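Ticket: Immunization reminders sent to families whose children are already up to date
Service: Imdale Child Health Portal, reminder module
Status: Resolved, monitoring
Priority: 2

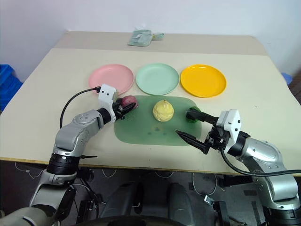 Plates, a fruit and food-like objects on a tabletop.

Reported problem
The Imdale clinic reported on Friday that parents of toddlers were receiving text messages stating that a measles, mumps and rubella dose was overdue. The clinic compared the messages with its paper records and found that the doses had been given and entered. Several families had already called the front desk to request an appointment they did not need.

Environment
Portal hosted by Stuso. Vaccine records are received from the Rulard registry through the nightly import. Text messages are sent through the Tudose gateway.

Initial response, 9:20 a.m.
The ticket was accepted and assigned to the records team. Outgoing reminders for the clinic were paused. Appointment confirmations were not affected and continued to be sent. The clinic was asked to supply record numbers for the affected children through the secure form and to leave names and birth dates out of the ticket.

Findings, 11:45 a.m.
The clinic supplied 20 record numbers. In each case the dose was present in the registry but absent from the portal. The import log showed that the nightly file had been accepted only in part. The import stops reading a file after 300 rows when the row limit is left at its default setting. The limit had been returned to the default during the July update. Doses listed after that point in the file were not loaded, and the reminder module treated them as missed.

No record was deleted or changed in the registry. Dose dates already stored in the portal were checked against the registry and matched.

Action taken, 2:10 p.m.
The row limit was removed for the Imdale import. Files for the previous 14 days were loaded again in date order. The overdue list was then rebuilt. All of the record numbers supplied by the clinic now show the correct dose and no longer appear on the list.

Reminders remained paused until the clinic had reviewed the new list. The clinic confirmed by phone at 3:30 p.m. that the list agreed with its own records, and reminders were turned back on.

Guidance for clinic staff
Families who received the message in error should be told that no further dose is due at this time. Staff should check the registry directly before booking a visit for any child whose portal record is in doubt. A corrected text message has been drafted and will be sent only with the clinic's written approval.

Open items
Add an alert when an import file is accepted in part.
Review the row limit for all other clinics on the same version.
Clinic to approve or decline the corrected message.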